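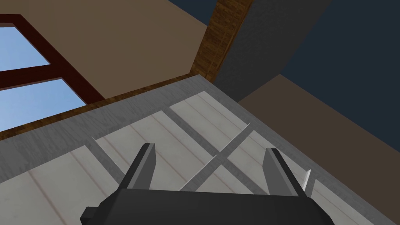
About Plerier Workshop

Plerier is a shared workshop in Dagdag where people build robot arms and then find out what is wrong with them. Divina Yap started it in her garage after spending 2,753 dollars on a kit that promised to fold laundry. It never folded a shirt. She kept the motors.

We have 11 members and 2 benches. Most of us have day jobs, and a few of us repair appliances for a living, so we tend to ask what a machine does on its worst day.

What we work on

Our main build is a two-finger gripper on an arm that should cost less than 500 dollars in parts. Much of the work happens in simulation first, where a bad idea can hit the table all day and we don't have to buy another gearbox. We don't trust the simulator very far. Friction in there is a number someone typed in, and a grasp that works on screen gets no credit here until the real arm has done it with a sock, a mug and a bag of rice.

What we don't promise

We won't tell you a home robot is coming to your kitchen by January. We don't sell kits, and we turned down an offer from Inbridge to put our name on theirs. If you ask whether you need a robot to water your plants, we will probably say no and show you a timer.

Visiting

The door is open Friday from 6 p.m. until the last person wants to go home. Bring your project, even if it has stopped moving. We're on the Erkum side of the building, up the back stairs. Parking is bad.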